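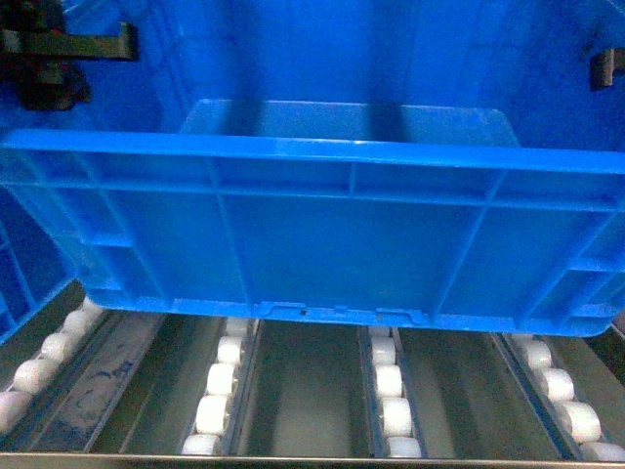 Blue molded tote over the roller conveyor, long side forward. Reinforcing ribs divide the front wall into panels.

Tote Handling, Line 2: Gallery

Skaltelley has run molded totes on the Dridari packing line since May. The stock stands at 1,966 units, all one color. The notes on this page cover the points checked when a tote is accepted for conveyor use, and they apply to the standard size only. Lidded totes are covered on the Vulleck page.

Rim. Thick, rounded profile along the top edge. Run a gloved hand around the full length before loading. Totes with a split or flattened rim go to the reject stack.

Walls. Vertical and horizontal ribs, with diagonal ribs toward the corners. Labels go on the wide central panel. Labels placed across a rib lift within a few shifts.

Base. Must sit flat on the rollers. Set the tote down level, long side parallel to the guide rail. Dropping one end first marks the underside and can knock a roller out of its seat.

Ledge. Molded lip at the bottom center of the long side, with notches and small slots. Clear packed dust and label scraps from these at each wash.

Wash interval is 400 trips. Totes are pulled for full inspection at 500. The last check at the Yin building passed 315 totes, and the rest are still waiting for a slot.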